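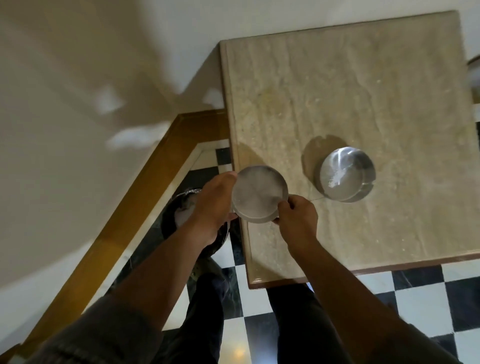
Kitchen scale pans: cleaning and re-hanging

The old balance from the Draltton kitchen is back in use for the winter baking classes, and several of you have asked how to look after the pans at home. Rocío Montecinos has written up what she does with hers. Her notes follow, with a few additions from the Griritley group, who use the same kind of steel dishes for flour, salt and ground spices.

Start with the dry powder. Flour and fine sugar settle on the flat bottom of a steel pan and streak when you rub them, and water turns them to paste. Tip the pan over the sink or a sheet of newspaper and brush it out with a soft pastry brush. Do the rim as well. Then wipe with a dry cotton cloth, working from the middle outward. If there is still a white film, go over it with a cloth wrung out in warm water and a drop of dish soap, rinse, and dry right away.

White streaks that stay after washing are usually from hard water. Put a spoonful of white vinegar in the pan, swirl it, leave it for 2 minutes and rinse. Do not use steel wool. It takes the shine off and the dull spots hold on to flour afterward. One of the Griritley pans was scrubbed that way for years and it now needs twice the brushing.

If your pans hang on strings, keep the strings out of the water. Cotton takes up moisture and dries stiff, and a stiff string will not hang straight. Rocío unties hers before any wet cleaning and lays the strings flat on a towel in the order they came off. For a quick brush-out she leaves them on and holds the pan low over the table, so there is no pull on the knots.

When a string needs replacing, replace the whole set. Old cotton stretches and new cotton has not stretched yet, so a mixed set will tilt the pan. Cut all the lengths together from one ball, knot them the same way, and hang the pan empty overnight before you trust it.

Check the balance before each class. With both pans empty the beam should sit level. If one side drops, look for residue first – a smear of flour under the rim is enough to matter when you are weighing yeast. Swap the pans over and look again. If the same pan drops on the other side, the pan is the heavy one, and a small paper shim taped under the lighter pan will do until it can be fixed properly. If the beam still dips to the same side, the trouble is in the beam or the hook.

Stone tabletops are fine to work on, but wipe them first. Vinegar should stay at the sink, as it will mark marble. Lemon juice does the same, and turmeric leaves a yellow stain that is very hard to shift.

For storage, stack the pans with a piece of paper towel between them and keep the strings in an envelope. The class weights go back in their tin, 100 gram piece at the bottom.

The next weighing and baking class is on December 11, 2021, in the Qureshi room. We will be making the seeded loaf again, which takes 485 grams of flour, so please bring a bag of your own and an apron. There are 32 places and most of them are taken. Names go on the sheet by the door, or leave a message with Rocío. Bring your own pans if you would like help with the strings – there will be a ball of cotton on the side table and scissors to share. The February class will cover rye.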